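Rovberg publishes source code for Lunholm 3 and opens its bug tracker to the public

Hurkstead, 8th October

Rovberg has released the full source code for Lunholm 3, the latest version of its operating system for older laptops and desktop computers. The code can be downloaded from the project's servers from today, along with build instructions and ready-made installation files for people who would sooner not compile it themselves.

Lunholm is a desktop system designed for machines that no longer receive updates from their original supplier. Earlier versions were free to use, but parts of the system, including the installer and the update service, were supplied only as finished programs. With version 3 those parts have been published under the same open licence as the rest. Anyone may read the code, change it and pass on their own version, provided that the changes are shared on the same terms.

"People have asked us for the installer code since the first version came out," said Aurelia Mihăilă, who leads development at Rovberg. "It was not in a fit state to share. Much of it was written in a hurry and depended on our own build machines. We have spent the past year rewriting it, and it now builds on an ordinary computer with the tools listed in the guide."

What has changed in version 3

The new version starts faster and uses less memory when no programs are open. The settings panel has been redrawn so that network, sound and display options are on one page, and the search box finds settings as well as files. Updates are now downloaded in the background and applied at the next restart. Users can put off an update for up to 25 days, after which the system will ask again each time it is shut down.

The file manager has been given tabs and a split view. Printing has been moved to a new service, and owners of older printers are advised to read the release notes before upgrading, as a small number of models need a driver to be installed by hand.

Support for 32-bit processors continues in this release. Rovberg will provide security fixes for version 3 for 5 years on all supported machines, including 32-bit ones. Version 2 will receive fixes until the end of October and will then be retired.

Bug tracker and contributions

Rovberg is also opening its bug tracker, which until now could be seen only by staff and registered testers. Existing reports have been moved across, apart from those that contain personal details or describe security problems that have not yet been fixed. Reports can be read without an account. An account is needed to add a comment or file a new report.

Code contributions will be reviewed by the Rovberg team in Hurkstead and by Cârstea, the software firm that has maintained the system's translations since version 1. Cârstea will look after the language files, the on-screen keyboard and the accessibility settings. Rovberg keeps responsibility for the core system, the installer and the release schedule.

"Translators have had to wait for us to pass their corrections on, and that could take weeks," said Cornel Bucur of Cârstea. "They can now send a correction straight to the project and see what has happened to it. We expect the smaller languages to gain the most, as they often depend on one or two people working in the evenings."

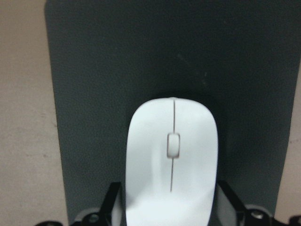 The public test of version 3 drew more than 1,000 reports. Most concerned wireless networking and waking from sleep, and the faults that stopped a machine from working have been fixed in the final release. Others – mainly to do with external monitors on older laptops – are listed in the release notes as known problems and will be dealt with in the first maintenance update.

Availability

Lunholm 3 can be installed on an empty drive or as an upgrade from version 2. Upgrading from version 1 directly is not supported, and users of that version should back up their files and carry out a fresh installation. The upgrade keeps personal files and most settings, though desktop themes made for version 2 will be switched off until their authors have updated them.

The source code, installation files, release notes and build guide are available from the Lunholm download page. Printed copies of the installation guide can be ordered from Rovberg's Hurkstead office for the cost of postage.

About Rovberg

Rovberg develops and supports the Lunholm operating system. The company is based in Hurkstead and earns its income from paid support for schools, libraries and small businesses.

Press enquiries should be sent to the Rovberg press office in Hurkstead. Screenshots and logos are available on request.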